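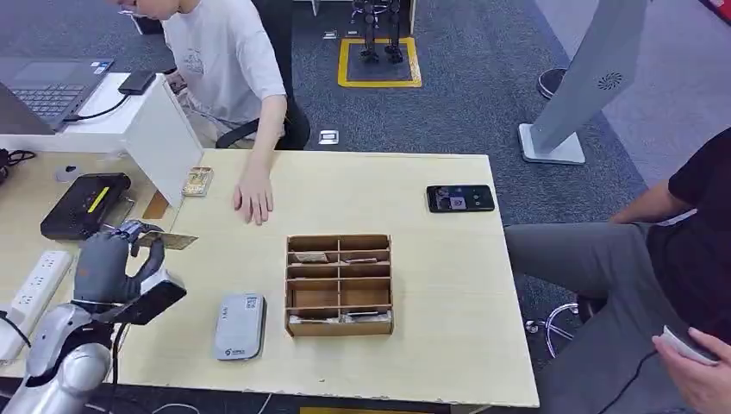

The hand with one card between the fingertips, cardboard tray in the middle of the table.

Card released too early when the arm moves above the tray: controller, planner or perception?

Posted in Manipulation software, Grasping

Azadeh Shokri
January 23, 2019

Hello all. I have a problem which I try to solve since the new year and I would be grateful for ideas.

The task is simple to say. The arm must take a thin card from the table and put it in a given slot of a cardboard tray. The tray has two columns and five rows. The hand has many fingers, but I use only the fingertips for the pinch. A depth sensor is on the wrist, just behind the hand. The planner is the Kellico one, version from August, and the grasp state machine I wrote myself.

Picking up is now good. The card comes off the table and the fingers hold it at an angle, as in the photo. The difficulty is in the transfer. When the arm goes above the tray, the state machine often jumps from HOLD to PLACE before the hand is above the correct slot. Then the fingers open and the card falls on a partition, or in the neighbour slot.

What I already checked:

The joint positions are correct. I compared commanded and measured values in the log and the difference is very small for the whole transfer.

The finger effort command goes from 0 to 255. I close with 39 because with more the card bends. When the early release happens, the command is still 39, and it becomes 0 only after the state has changed. So the fingers are not slipping, they are told to open.

The state changes when the "distance to slot floor" is less than my limit. This distance comes from the depth image of the wrist sensor, in a small window in front of the fingertips. I take the minimum value of the window.

If I run the same path without any card, the change comes at the correct place every time. If I run it with a card, it comes early in many of the runs, but not all. I tried to make the window smaller and it became a little better, but then I lose the slot floor when the hand is tilted.

Is it wrong to use the wrist depth for this? Should the planner decide the moment instead? I would like to keep the depth check, as the tray is light and it can move when somebody touches the table.

Thank you in advance, and excuse my English.

Emton
Member

Use a timer. Our pick and place opens the gripper 400 ms after the last waypoint and it never gave problems. Depth on the wrist is always noisy and you will spend weeks on it.

Azadeh Shokri
Thank you Emton. I tried a delay before, but if the tray is shifted by one finger width, the delay does not know it. For a fixed tray I agree it is the simplest.

Fatemeh Nouri
Member

I think you are measuring the card. You wrote that without the card it works every time, and this is the most important line in your post. The card is held in front of the fingertips and at an angle. For some wrist rotations a corner of it enters your window, and because you take the minimum, a few pixels are enough to pull the distance under the limit. This explains also why a smaller window helped.

Please do these things in this order.

First, save the depth window at the moment of the state change, not only the one number. Look at ten or so of the early cases. If I am right, you will see a small region which is much nearer than all the rest, with a straight border.

Second, mask the held object. You know the pose of the hand and you know the size of the card, so you can attach a thin box to the fingertip frame in the planning scene after the grasp. Project this box into the depth image and ignore the pixels inside it. Make the box a bit bigger than the card, as the angle of the card in the pinch is never exactly the same. The planner gets a benefit too: at the moment it perhaps plans as if the hand is empty, and the lower corner of the card may touch the partitions.

Third, do not use the minimum. Take the median of the pixels which remain after the mask. With thin cardboard partitions the minimum will sometimes give you the top of a partition, which is a second way to get the same error.

Fourth, do not let one value decide alone. I would change the state only if both are true: the planner reports that the hand is inside the area of the target slot, and the depth is below the limit for several images one after the other. Then the tray may still move a little, and you have no release in the middle of the path.

One more point. Does your slot detection run during the transfer, or once before it? If it runs during, a card already lying in a slot changes the height only very little, but the card in the hand can hide a partition and the grid fit jumps by one row. I had exactly this with a tray for test samples. I now fix the grid before the arm enters above the tray and look again only after the arm is away.

Azadeh Shokri
Dear Fatemeh, you were right with the first step. I saved the windows and in all the early cases there is a near triangle in the upper part, with straight border. It is the corner of the card. I was looking at this number for three weeks and never at the image behind it.

I have added the box and the median. Also the grid is now fixed before the transfer. The rule with several images I did not write yet. The early release did not come back in the runs of this afternoon, but the right column is still not tested with the hand tilted. I will write again when I have that.

Seol
Member

Same symptom here with another hand. In our case it was the time stamps, the depth image was 700 ms older than the joint states, so the mask was drawn in the wrong place. Before you trust the mask, check that both use the same clock.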